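おやつと夕飯の間が持たない件、みなさんどうしてますか

1 投稿者:みつこ
はじめまして。小学生の孫二人を夕方だけ預かっている者です。学校から帰ってくるとまずおやつなのですが、そこで食べすぎると夕飯の箸が進まず、かといって控えめにすると五時過ぎに「おなかすいた」の大合唱になります。娘が迎えに来るのは七時前なので、この時間がどうにも長くて。昔の自分の子育てのときはどうしていたのか、さっぱり思い出せないのです。みなさんのお宅の工夫を聞かせていただけたらうれしいです。

2 投稿者:樋口としお
みつこさん、毎日お疲れさまです。うちは袋菓子を袋のまま渡すのをやめて、小鉢に取り分けるようにしました。残りは輪ゴムで留めて戸棚の上へ。最初の週はずいぶん文句を言われましたが、今では自分たちで小鉢を出してきます。どっちの鉢が多いかで毎回もめるのは相変わらずですけれどね(笑)

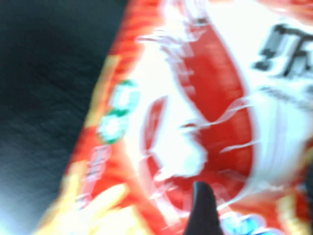

カテゴリ:子育て・食事 > おやつ

3 投稿者:いつき
赤と白の袋って、棚にあるだけで妙に食べたくなりませんか。私は大人なのに負けます。
それはさておき、私は取り分け派とは少し違う意見です。量を大人が全部決めてしまうと、よそのお宅に行ったとき反動でものすごく食べるんですよ。うちの長男がまさにそれで、お友達の家から帰ってきて夕飯をまるまる残したことがありました。今は「夕飯が食べられる分だけね」と声をかけて、あとは任せています。失敗する日もありますが、それも練習かなあと。

4 投稿者:樋口としお
>>3
いつきさんのおっしゃることもよく分かります。ただ、うちの下の子はまだ四歳で、任せたら最後、底のかけらまで食べてしまうんです。年齢によるのかもしれませんね。

5 投稿者:まるやま
横から失礼します。おやつの中身を変えるという手もありますよ。うちは小さいおにぎりか、ふかしたさつまいもです。さつまいもは細めのものなら蒸し器で40分ほど、朝のうちにやっておけば帰宅後はそのまま出せます。お菓子は土曜の楽しみにとってあります。

6 投稿者:いつき
>>5
おいもは立派だと思うのですが、うちで出したら「これはごはんだよね?」と言われて、別にお菓子も要求されました……。毎日お菓子なしは、私には正直きびしいです。

7 投稿者:まるやま
>>6
あはは、それはうちも言われました。塩をちょっと振るか、バターをのせると少し機嫌が直ります。無理にとは言いませんので、気が向いたらどうぞ。

8 投稿者:みつこ
みなさん、こんなにたくさんありがとうございます。読みながら、そういえば昔は味噌汁の具を先に食べさせていたなあと急に思い出しました。夕飯の支度の途中で、煮えたにんじんや豆腐を小皿に出していたんです。
まずは小鉢を試して、五時過ぎに騒ぎだしたら味噌汁の具を出してみようと思います。上の子は九歳なので、いつきさん式で自分で決めさせてもいいかもしれませんね。ただ、姉だけ自由だと妹が怒りそうで、そこは悩みどころです。

9 投稿者:いつき
>>8
味噌汁の具、いいですね!夕飯を先に少し食べているだけですもんね。お姉ちゃんには「妹の分も取り分ける係」をお願いしてみるのはどうでしょう。うちではけっこう張り切ってやってくれます。

10 投稿者:樋口としお
係はいいですね、うちも上の子に頼んでみます。みつこさん、よかったらまた様子を聞かせてください。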